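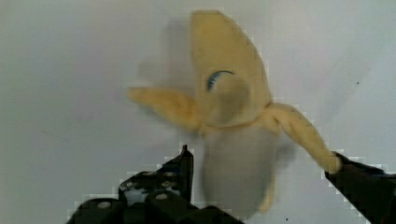 Banana, partly peeled.

Friday, stain bench, Skanport

Continued with the cotton strips from the Dretcombe roll. Johannes Visser cut them yesterday evening and marked the corners with pencil. The ink we used before went into the cloth during the wash, and afterwards we could not say which strip was which. Pencil stays readable. Please keep to pencil.

The question is still the old one: how long can a food stain wait before the cold soak does not help any more? The apron people at Drolletbridge want a simple sentence for the care label, and I do not have the sentence yet.

**Banana**

The fruit itself is not the difficulty. Mashed fruit rinses away from the weave and leaves a gray shadow, and the shadow goes with the normal soap. The juice from the inside of the peel is a different matter. On the cloth it is almost invisible when fresh, so people do not treat it, and later it becomes brown. I rubbed the inside of the peel on one set of strips and the fruit on a second set, and put them in separate trays. Last time both were on the same strip and this was my mistake.

After 4 hours the peel strips had a light tan line where I pressed hardest. The fruit strips had nearly nothing. I have put both in the drawer until Monday and I will look again before any washing.

**Wash bath**

The thermostat is set to 40 but the glass thermometer shows 39 in the middle of the bath. I write 39 in the table and do not correct the dial. Henrik Lenz thinks the dial has been wrong since the heater was changed. Perhaps, but the older pages have only the dial value, so I cannot compare. From now on, the glass value is the one we write.

Soap: the Kirui flakes, dissolved in warm water first and then added. When I put them in dry they stick to the strips and make small clean spots, which look very nice and mean nothing.

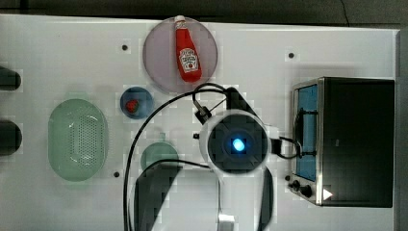

Tomato stains behave in two parts, and I should have seen this earlier. There is the thin liquid, which runs quickly along the threads and makes a wide pale ring, and there is the thick part, which sits on top and gives the strong color in the center. If the sauce has separated, the first drops are mostly the thin liquid, and the stain is then too weak for a fair test. With a bottle lying down on its side, like the red ketchup bottle on the pink plate, I would expect the thin liquid to collect along the upper side and come out first, so the bottle must be shaken well and the first spoonful thrown away. I did this for the second set of strips only. The first set I will not use.

The ring lifts in cold water without soap. The center does not. Scraping with the back of a spoon before the soak makes a big difference, but one must scrape toward the middle. Johannes scraped outward on two strips, and the stain is now larger and also deeper in the weave. I keep these two as a warning and have written his initials on them, with his permission.

Drying is also not solved. Strips dried on the window line came out paler than strips from the same bath dried in the cupboard. It could be the light, since tomato color is known to fade in the sun. It could also be that I hung the better ones at the window without noticing. Next time Henrik will mix them and hang them, and I will not be in the room.

Still to do:

- look at the peel strips before washing, same lamp as today
- repeat tomato center, scraped inward only
- order more cotton from Dretcombe, the same weave and not the "improved" one
- ask Drolletbridge if their aprons are washed before they are sold
- new lid for the flakes, the old one does not close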